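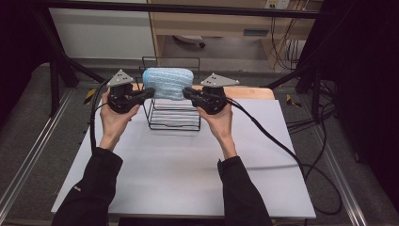
A reader in charge of a small packaging laboratory wrote to us this spring that hand-held grippers are priced as if the buyer were getting a robot, and asked what, apart from two handles and some cable, the money pays for. Other readers have put the question in milder terms. It is a fair one, and it guided our review of the Plemo kit, a paired set of hand-held grippers sold by Rirach for recording manual tasks.

The Plemo is intended for organizations that wish to teach a robot arm a task but do not wish to tie up the arm while doing so. An operator holds one gripper in each hand and performs the work directly. The movement of both tools is recorded, together with the opening and closing of the jaws, and the record is later used to train the control software of a machine fitted with matching jaws. Rirach sells the hardware. A second company, Zellow, offers the same hardware under a service contract that covers delivery, setup, operator training and the checking of recordings. Buyers may deal with either company, and the choice between them turned out to matter more in our review than any feature of the tools.

The work reported in this article was carried out over three weeks at the Sundqvist test workshop, which lent floor space and operators. The magazine paid the standard rental fee for the kit and for the service. Neither supplier was shown the text before publication.

What is supplied

The kit arrives in a single hard case. It holds the two grippers, their cables, the marker plates that mount on top of each gripper, a set of spare finger pads, a calibration card and a printed manual. The recording software is downloaded under a license tied to the kit. The computer, the work surface and any supporting structure are the responsibility of the buyer. Rirach's sales material does state this, although on a later page than we would have chosen.

Prospective buyers should give thought to the supporting structure. The tools can be used at an ordinary table, but fixed cameras have to be mounted somewhere, and they must not move between sessions. A rigid metal frame built up around the work surface is the usual answer. Many laboratories will have one already. Those that do not should add its cost to the quotation before comparing the kit with other systems.

The hardware is covered by a warranty of 24 months. Finger pads are treated as wearing parts and are excluded. The cables are included in the cover, a welcome change from the previous edition of the kit, under which they were excluded after the first year.

Setting up

Calibration follows a fixed order. The marker plates are fitted, the card is placed on the table, and each gripper is moved slowly through a short series of positions while the software confirms that it can be followed. The manual explains the procedure in plain language, and an operator new to the equipment completed it without help on the first morning. The plates must be seated fully in their mounts. A plate that is slightly raised at one corner will pass the first check and fail a later one, and the error message does not say which of the two plates is at fault.

Routing the cables takes more care than the manual suggests. Each gripper trails one, and both must have enough slack for the operator to cross hands without dragging material from the table. Operators at Sundqvist led one cable away to the left and one to the right and had little trouble afterward. An attempt to bring both away on the same side was given up within the hour.

The test task

We selected the folding of a towel as the principal task. Soft goods are among the hardest items for a machine to handle. A towel has no fixed shape, it hides its own edges, and a small error in the first fold grows with each one that follows. It is also a task that any operator can judge by eye, so that a poor recording can be thrown out at once.

The towel was light blue, with a deep, soft surface. It was to be folded into a compact bundle and transferred with both grippers working together, one at either end. A wire rack stood on the work surface to provide an obstacle of the sort found in storage and retail settings. Thin rods are a stern test of an operator's attention, as cloth will catch on them readily.

Nearly 200 recordings were made in the course of the loan, by operators with differing levels of experience. The early ones were slow. The jaws open and close well, but the hand needs time to learn how far the tips extend beyond the fingers, and there is a natural wish to reach out and straighten the cloth with a thumb. Doing so spoils the recording, as a robot has no thumb to copy it with. Zellow's trainer raised this point at the beginning of the session and returned to it often.

Grip and feel

The finger pads are flat, black and rectangular. They hold a fold of thick cloth securely and do not mark it. They are less well suited to a single thin layer, which tends to slide when the two grippers are drawn apart. Operators soon learned to take up a deeper pinch of material than they would have used with bare hands, and recordings made in this manner were accepted by the checking service at a higher rate.

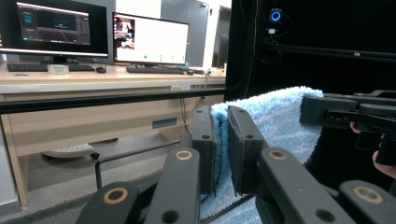 A deeper pinch has a cost of its own. It leaves a ridge in the cloth that must be smoothed before the next fold, and the flat pads are not a good tool for smoothing. Rirach offers a rounded pad as an accessory. It was not in stock during our loan, and we can make no statement regarding it. The company expects to resume supply in September.

The linkage that drives the pads moves freely and showed no play at the end of the loan. The handles are comfortable for a person with medium or large hands. An operator with small hands found that the full opening of the jaws required a change of grip, and she preferred to work in shorter sessions. A choice of handle sizes would widen the appeal of the kit, and we would encourage Rirach to consider it.

Weight was not raised as a concern by any operator, but fatigue was. Holding both tools forward of the body for long periods is tiring regardless of how light they are. Employers should plan for rest breaks and should rotate staff where possible. The manual is silent on the subject.

The software

The recording program is sound and somewhat plain. Each session appears in a list, and each recording can be played back beside a simple model of the two tools in motion. Rejected recordings are moved to a separate folder and are not deleted, a sensible precaution in a shared workshop. Notes can be attached to a recording but cannot be searched, and this will irritate any organization that gathers material over a period of months.

Starting and stopping a recording presents a difficulty. With a gripper in each hand the operator cannot easily reach a keyboard. A foot switch is supported but not supplied, and the alternative is to station a colleague at the computer. Our sessions were run by two people for this reason. Purchasers who intend to have staff work alone should order the switch with the kit.

Data may be exported in open formats without further charge. We consider this the strongest argument in favor of the product. Several competing systems require the buyer to train the machine with the supplier's own tools, and a laboratory that changes supplier may find that its recordings cannot follow it.

The service contract

Zellow's contract provides for a setup visit, a day of operator training and the review of all recordings submitted. Review results were returned by the next working day throughout our loan. The comments were brief and specific. They noted cloth caught on the rack, plates hidden from view by a raised forearm, and in several instances a fold that had been completed correctly but at a speed no machine would be permitted to match.

The last of these comments led to a change in practice at Sundqvist. Operators had become quick by the second week and were proud of it. They were asked to slow down, and the acceptance rate recovered.

The contract is less satisfactory in its terms for cancellation. Notice must be given in writing a full quarter ahead, and the fee for that quarter is payable whether or not recordings are submitted. Smaller laboratories, whose work tends to come in bursts, should ask for a shorter period before signing. We understand that Zellow has agreed to one in the past.

Which to choose

An organization with its own engineering staff, a suitable frame and some experience of camera calibration may purchase directly from Rirach with confidence. The kit is well made and the manual is adequate. Others are advised to begin with the service, at least until their operators have learned which recordings are worth keeping. The rental fee may be set against the purchase price if the kit is bought within the first contract year.

Laboratories whose work is confined to rigid parts may not need a kit of this kind. For boxes, bottles and similar goods, guiding the arm by hand remains a workable method and calls for no additional equipment.

As for the correspondent with the packaging laboratory, the itemized quotation we received from Rirach placed the larger share of the price on the software license and the calibration of the matched pair. Spare grippers are sold singly, but they must be returned to the factory with their partner to be matched, and the buyer should expect to be without both during that time.

Prices are quoted on request by both companies. The quotations used in this review were valid on July 8, 2022.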